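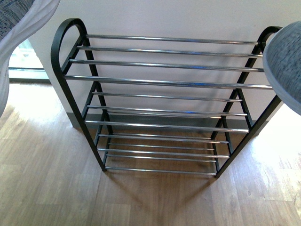 Kitchen Science at Home: Tips for Families and Group Leaders

Updated 2023-02-16

The Enden Discovery Center provides the following household tips for families who wish to continue the activities of the Kondberg Hall exhibits in their own kitchens. They are also used by leaders of the Didholm after-school clubs. All of the activities can be carried out with ordinary pantry supplies. Children should be supervised by an adult throughout, and an adult should handle the stove, the kettle and all knives.

Before starting

Clear the work surface of food, mail and electronics. Cover it with an old vinyl tablecloth or a rimmed baking sheet. A baking sheet is preferred for anything that fizzes or pours. Keep two damp cloths and one dry towel within reach of the adult.

Set aside a few jars, spoons and measuring cups for science use and mark them with colored tape. Equipment that has held borax, dish soap concentrate or rubbing alcohol should not go back to food use. Store it in a lidded box, away from the dishes.

Long sleeves should be rolled up and long hair tied back. Children under six should not work with small magnets, water beads or button batteries at any time.

Measuring

A kitchen scale that reads in grams is more useful than a set of cups for most of the activities in our printed booklet. Quantities in the booklet are given in metric units. Where a recipe calls for 1,000 milliliters of water, a clean one-liter bottle filled to the shoulder is not accurate enough; use a measuring jug, and read it at eye level with the jug standing on the counter. Children may be asked to write down the reading before an adult checks it.

Powders should be spooned onto the scale and never poured from the box.

Growing crystals

Sugar and salt crystals both require a saturated solution. Stir the solid into hot water a spoonful at a time until no more will dissolve, then let the jar cool until it can be held comfortably. Pour off the clear liquid into a second jar and leave the undissolved grains behind. Suspend a piece of cotton string from a pencil laid across the mouth. The string should be dampened and rolled in a little of the same sugar or salt the day before.

Place the jar where it will not be moved. A high shelf away from the stove and out of direct sun is suitable. Cover it loosely with a coffee filter. Sugar may take a week or longer to give crystals of a good size, and families frequently report that the first attempt produces only a crust on the surface. In that event the crust may be lifted off, the liquid reheated by an adult, and the string started again.

Our basic sugar recipe uses 200 milliliters of water, and leaders should multiply it according to the size of the group.

Red cabbage indicator

Chop a quarter of a red cabbage and steep it in hot water for fifteen minutes. Strain through a sieve. The purple liquid turns pink with vinegar or lemon juice and blue to green with baking soda. It keeps for two or three days in the refrigerator in a labeled container, and freezes well in an ice cube tray. Discard it when the smell becomes unpleasant.

The liquid stains grout, unsealed wood and light clothing. Wipe spills at once with cold water. White saucers show the colors better than clear glasses do.

Vinegar and baking soda

Never close a container in which vinegar and baking soda have been mixed. Screw caps, corks and tight lids are not permitted in our club sessions, and we ask families to follow the same rule. A balloon stretched over the neck of a bottle is acceptable if the amounts printed in the booklet are not exceeded. The used mixture may be poured down the kitchen sink with plenty of water.

Vinegar must not be combined with bleach or with any cleaning product. Remove such products from the area before the activity begins.

Static electricity

Balloon and comb activities work best in dry winter air. In July we generally replace them with the floating egg and the colored milk plate. If a balloon will not hold a charge, try a wool scarf in place of a cotton one and wipe the balloon dry first. Please ask about latex allergies before inflating balloons in a group.

Cleaning up

Slime and cornstarch paste should be scraped into the trash. Neither should be rinsed down the drain in quantity. Dried cornstarch can be swept or vacuumed from most floors once it has become powdery. Dried slime on fabric usually softens with white vinegar, which should be tested first on a hidden seam.

Food coloring on hands fades within a day or two. Soap with a little baking soda will remove part of it sooner.

Activities that are to be displayed at the Hervieu Family Science Day should be brought in a shallow, leakproof tray with the name of the activity written on the outside. Glass jars need a lid for transport, and fizzing mixtures are prepared at the venue. Last season's event welcomed 1,223 visitors, and space on the tables is limited to one tray per household.

Booklets

The printed booklet is available free of charge at the front desk of the Enden Discovery Center and in the Didholm club room. Group leaders who require a class set are asked to request it two weeks in advance. Large-print copies are held at the front desk.

Related pages
Storing Magnets, Lenses and Small Parts
Making a Sundial From a Paper Plate
Kondberg Hall: Opening Hours and Group Visits
Hervieu Family Science Day: Table Guidelines
Didholm After-School Clubs: Supply List
Removing Glue and Tape From Household Surfaces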